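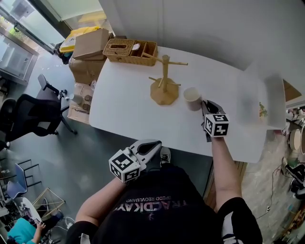 Most overspending on a bench for hand-held grippers happens before anyone has written down the task. Write the task first, in one line, with the object, the place it starts and the place it ends. Then list what that line needs and price only that. For a mug-hanging bench the list is short: a pair of grippers, a table, a cup and something to hang it on. A light wooden mug tree with short pegs and a pale pink cup are ordinary kitchen goods, and together they'll be the smallest line in the budget. The grippers, the head unit and the storage are where the money goes.

The tips below are for a small shop or a spare room at Marnstead scale, meaning one table in use and one person working at it. Larger setups have other problems.

Set the budget in two parts

Keep one figure for equipment and a separate figure for consumables and repairs. Our equipment figure for the first bench was $1,872, not counting the computer, which we already had. The repair figure was $455 for the year. We spent all of the second by October, mostly on finger pads and cables, and moved money over from furniture to cover the rest. If the supplier can't quote a price for replacement pads, add a quarter to the repair figure.

Buy grippers as a matched pair

Left and right units bought months apart may not have the same jaw travel, even under the same model name. We had this with the Dinora units: the later one opened slightly less, and every width setting had to be kept twice. Ask the seller for the production batch. Ask also whether the marker cubes come fitted or as a sheet to print and glue yourself. Fitted cubes cost more and save an afternoon. If you print them, use matte stock. Gloss picks up glare from windows, and the codes stop reading at certain angles.

Check before ordering:

Weight in the hand, with the cable attached.
Maximum jaw opening, measured between the pads.
Pad material, and the price of a spare set.
Cable length and connector type at both ends.
Whether the trigger can be adjusted for a small hand.
Return shipping, and who pays it.

Measure the cup

Jaw opening is quoted between bare fingers in some catalogs and between pads in others. Take calipers to the cup at the rim, at mid-height and across the handle. Compare the widest figure you intend to grip with the opening between pads and leave a little clearance on each side. Cups with a thick handle are usually better gripped on the body. Buy two of the cup you settle on and put one away. Stores change their stoneware every season, and a near match is a different cup as far as your records are concerned.

Choosing the stand

A mug tree is cheap enough that people buy the first one they see. Look at the base before the pegs. A light stand with a narrow base will creep when a cup is pushed onto it. Lift it and feel the underside: felt slides on a smooth tabletop, rubber doesn't. A few dots of museum putty fix either. Pegs that angle upward keep the cup on after release. Pegs that run level are harder and should be left for later.
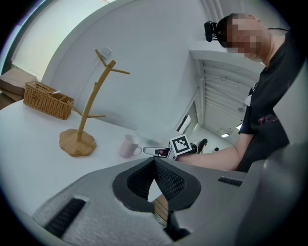 Check the pegs against the cup handle too. Take the cup to the store, or take a cardboard template of the handle opening. The handle should pass over the peg end with room to spare. If it has to be twisted on, expect chips, and chips come out of the repair figure.

The table

A plain white rectangular table is fine. White shows dirt, so keep a cloth nearby. Avoid glass, and avoid anything with a lip around the edge that will catch a gripper body. Depth matters more than length: the person needs to reach the back edge without leaning a hip on the table and shifting it. Put tape on the floor at the legs so it can be set back where it was. Do the same on the tabletop for the stand, using small corners of masking tape, and renew them when they curl.

Head unit and cables

If the person will wear a head unit, try it on for half an hour before paying for it. Weight above the forehead is tolerable for five minutes in a showroom and less so by mid-afternoon. Akanda sells a rear counterweight as an option; price it in from the start. Run the cable down the back and over the shoulder farther from the working hand. Leave enough slack to bend forward over the table. Stand a full arm's length away and have the wearer reach to both ends before you cut any ties.

Storage and power

Price disks at the same time as the grippers. Work out one hour of recording at your settings, multiply by the hours you plan in a month, and double it for the backup copy. We skipped the doubling and paid for it in March. Chargers should sit off the table, on a shelf or counter with its own outlet strip. Label each one. Fulura and Dinora chargers have the same plug and different voltages.

When to order the second bench

Wait until the first has run for a month with no change to the parts list. Copy that list line by line, including the putty and the tape. Order the second pair of grippers from the same batch if the seller still has it, and buy the pads for both benches in a single order to save on shipping. Keep the cartons until the return period ends.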